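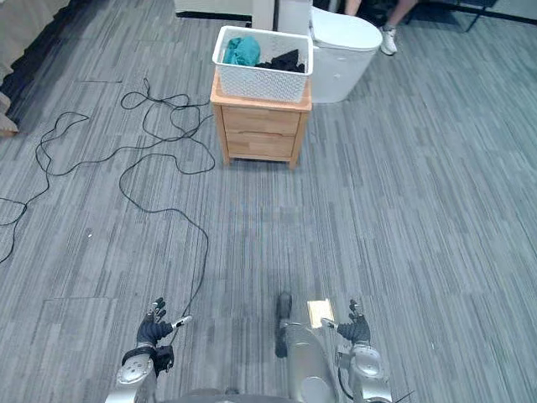
# Hultier House Guest Laundry: Frequently Asked Questions

These questions come up most often at the front desk. If yours isn't covered, dial 9 from the phone in your apartment.

## Using the laundry room

**When is the laundry room open?**

From 7 a.m. to 10 p.m. Your last wash should go in by 8:30 p.m. so the dryer can finish before closing. The door locks on a timer and the front desk can't override it at night.

**Do I need to book a machine?**

No. Machines are first come, first served. Mornings before 9 are usually quiet. Late afternoon is the busiest time, especially in July, when most of the family apartments are full.

**How do I pay?**

With a Stilix card, which you can pick up at the front desk. Hold the card against the reader, choose the machine number, and press the green button. The charge is taken when the cycle starts. Any money left on the card is refunded at checkout if you hand it back. Guests staying longer than a month get their washes included and only need the card to start the machine.

**Can I pay with coins?**

Not anymore. The coin boxes were taken out when the card readers went in.

## Washing

**What detergent should I use?**

Any liquid or powder marked for high-efficiency machines. The vending machine by the elevator sells Hollel single packs, both scented and unscented. Pods go straight into the drum before the clothes. Please don't put them in the drawer – they get stuck there and the next person ends up with your soap.

**Which cycle should I choose?**

Everyday Warm is fine for most clothes and takes less time than Cotton Hot. Use Cold for anything dark or new. The Delicate cycle spins slowly, so expect things to come out heavier and to need longer in the dryer.
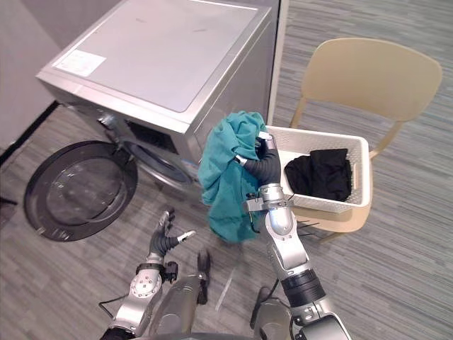
If you pick the wrong cycle, press and hold the start button within the first 2 minutes. You can then choose again without being charged a second time. After that the machine has to finish or drain before the door will unlock.

**My clothes came out with white streaks. What happened?**

Usually it's too much powder or too full a load. Run a Rinse and Spin with no detergent. If the streaks are still there, tell the front desk which machine you used.

**Can I wash a comforter or a rug?**

Comforters up to twin size are fine. Anything larger should go to Baldursdóttir Cleaners on the corner, who take drop-offs until 6 p.m. Rugs with a rubber backing can't go in our machines at all, as the backing crumbles and blocks the drain.

## Drying and collecting

**How long does the dryer take?**

Allow 45 minutes for a normal load. Towels and jeans take longer. Clean the lint screen before you start, even if it looks clear.

**Can I leave my clothes and come back later?**

Yes, but please be back when the cycle ends. After 15 minutes another guest may take your things out and put them on the folding counter. We ask everyone to use a basket for this and to keep loads separate.

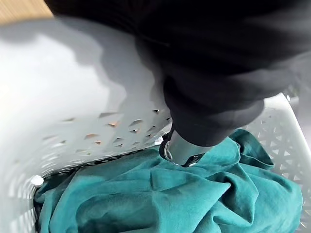
Clothes left at closing time are bagged and held at the front desk for two weeks. After that they go to a local charity shop.

**Can I borrow an iron?**

Yes. Irons and boards are lent out for up to two hours. There is no ironing in the laundry room itself – the outlets there are on the same circuit as the dryers.

**Can I hang clothes on the balcony?**

Use a folding rack, and keep it below the railing. Nothing may be hung over the rail. Racks are free to borrow, though we run short on rainy days.

## Problems

**The machine took my money and didn't start. Can I get a refund?**

Check that the door is fully closed, then hold your card to the reader again. If the display shows E-300, the payment went through and the machine will start without a second charge. If it shows E-800, nothing was charged. For anything else, bring your card to the front desk and we'll put the amount back on it.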